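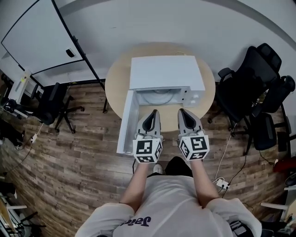
4.2 Kitchen tasks with the Bridus hand-held kit

Figure 3. An operator with both Bridus grippers at the open microwave. Each gripper carries a cube of printed markers near the grip.

The Bridus kit is sold as a way to record two-handed demonstrations without buying the robot first, a proposal our budget found moving. It consists of two hand-held grippers, their marker cubes and a manual that describes setup as "immediate." Setup took us 18 minutes, most of them spent on the manual.

We chose the microwave task because the vendor's own brochure avoids it. The door swings on a wide arc, the cavity is narrow, and two grippers that are happy apart must work close together at the opening (Figure 3). When they do, one cube tends to pass in front of the other, and the tracker responds by placing the hidden hand wherever it feels best.

Over two weeks, 4 operators recorded 871 demonstrations. Operators were told to keep at least one printed face of each cube in view, advice they followed until the task became interesting. Episodes in which tracking dropped out were kept and flagged, so that readers may judge the product as it behaves on a table and not as it behaves in the brochure. The Sasby kit, reviewed in Section 4.3, was given the same microwave and the same operators, who by then had opinions about both.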